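Visit Notes: Halwood Demonstration Site, March

The Halwood site records people doing household handling tasks so that robot arms can be trained on the recordings. I went in March with three others from our group. The visit lasted most of a morning, starting at 9:30, and was led by Sadia Lodhi, who runs data collection. Urho Tuominen joined for the remote control session and the questions afterward.

Photography was allowed in most of the building. We were asked to leave phones in a locker for the server room, which was a short stop and is not covered in these notes.

Layout of the site

Halwood occupies the upper two floors of a former textile warehouse. The lower of the two holds the arm cells and the remote control stations. The upper one has been partitioned into furnished rooms: kitchens, bedrooms, a laundry area, and a hallway with coat hooks and a shoe rack. Furniture in the rooms is moved between recording blocks. Lodhi said that policies trained in the early rooms learned where the bed was and did poorly when it was turned to face another wall.

Two collection methods are in use. In the first, called Foverach internally, a person carries a hand-held gripper through the task. In the second, called Lestska, a person drives a pair of robot arms from a separate station. The two sets of recordings are stored in different formats and are merged only at training time.

Hand-held collection

The hand-held tool has a two-finger gripper at the front and a wide-angle camera behind it. A trigger in the handle opens and closes the fingers. Finger opening is logged along with the video, and the path of the tool is recovered afterward from the video and an inertial sensor. Recovery fails on some takes, mostly where a large piece of cloth covers the view for several seconds, and those takes are dropped.

Operators are trained for two days before their recordings are kept. The main points of the training, as Lodhi described them:

Keep the tool out in front of the body and move it at a speed the arms can match.
Do not use the wrist to flick or twist in ways the arm cannot.
Finish every grasp with the fingers fully closed before lifting.
If an object is dropped, pick it up and carry on. The recovery is useful.

Cloth was the main subject on the day we visited. Rigid items such as cups and boxes were mostly finished last year, and the current target is bedding. Bedding is slow to collect. A quilt has no fixed shape, the good grasp points move as soon as it is touched, and thin layers tend to slide past each other in the fingers. The finger pads have been changed twice for this reason. The present ones are blue and ridged.

Lodhi quoted 400 accepted takes as the minimum for a new bedding task before a first training run is worth doing. A take is one continuous attempt from the starting position to the end state, and a typical bedding take is 84 seconds long. Single-item tasks are much shorter.

One point I had not appreciated is how much two-handed work gets into the bedding recordings. With a heavy bundle the free hand takes most of the load while the gripper waits for an edge or a fold to present itself. These stretches are tagged in review as "open, waiting." They can be used for timing, but they say little about the grasp. Tuominen's team would like each of them matched with a recording in which a second gripper replaces the hand. 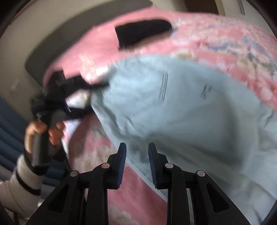 Remote control stations

The Lestska stations are on the lower floor. Each has a pair of small leader arms on a bench, and the operator holds one in each hand. The larger follower arms, in a cell behind a clear screen, copy the joint angles. The operator works mainly from two monitors and is discouraged from looking up at the cell, so that decisions are based on the same views the robot will have.

We watched one operator fold a towel and hang it on a rail. The first attempt ended with the towel on the floor of the cell. The second was completed, with a pause of several seconds before the release. Tuominen said the pause is common. There is no force feedback on these leader arms, and operators wait to see whether the cloth is hanging freely before they let go.

A newer leader arm with force feedback, bought from Grabowska, was on a side bench with its covers off. It was not running. The plan is to compare it with the current arms on three cloth tasks before ordering more.

I was given a turn at one of the stations. Moving the follower to a target was easy after a minute or so. Judging depth from the monitors was not, and I closed the fingers short of the towel several times. Regular operators are limited to 14 takes per session, followed by a break.

Comparison of the two methods

Hand-held recording is faster and can be done in any room, including homes outside the site. It needs no arm and very little setup. Its weakness is that a person can do things the robot cannot, and somebody has to find those takes and remove them. Remote control does not have this problem, as every recorded motion was carried out by the robot itself. It costs far more operator time per take, and it is tied to the cells.

The present practice is to collect the bulk of a task by hand and add a smaller set by remote control near the end. Tuominen would not give a fixed ratio and said it depends on the task. For bedding he expects the remote share to be higher than it was for rigid objects.

Open questions

We asked how success is scored for a folded blanket. At present a reviewer compares the end state with a set of reference photos and gives a pass or a fail. Two reviewers disagree often enough that a third is kept available. An automatic measure based on the outline of the fold has been tried and did badly with thick quilts.

We also asked whether the tool-path recovery could use fixed cameras in the rooms when cloth blocks the view. A trial is planned for one bedroom. Lodhi agreed to send us the list of rejected takes by cause, and we will send her our calibration procedure for the wide-angle lens in exchange.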